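4.3 Folding the white cloth

Musa Chukwu and I expected the large cloth to be the easy item in the Larkelbridge laundry study, and our February proposal said so. I no longer believe it. A big sheet of fabric has no fixed shape, so our "fold quality" score mostly measured how patient the scorer was. Of 208 trials we threw out 22 – a generous definition of a good trial, in my view. Bohumila Šindelář's guide recommends lifting from one point and letting the weight straighten the rest. Maybe. Creases near the hem were still the commonest remark on our scoring sheets, and I would not defend the colour of the grade sheet's averages to anyone.

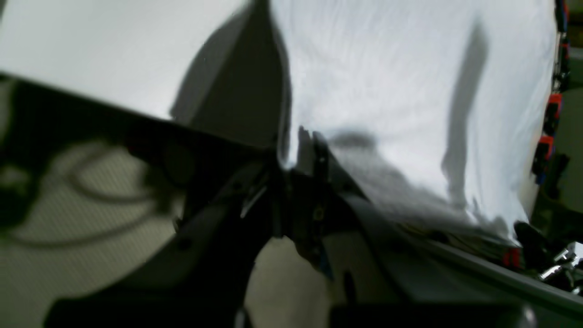
Figure 5. White cloth pinched into a small peak, with the lower edge bunched.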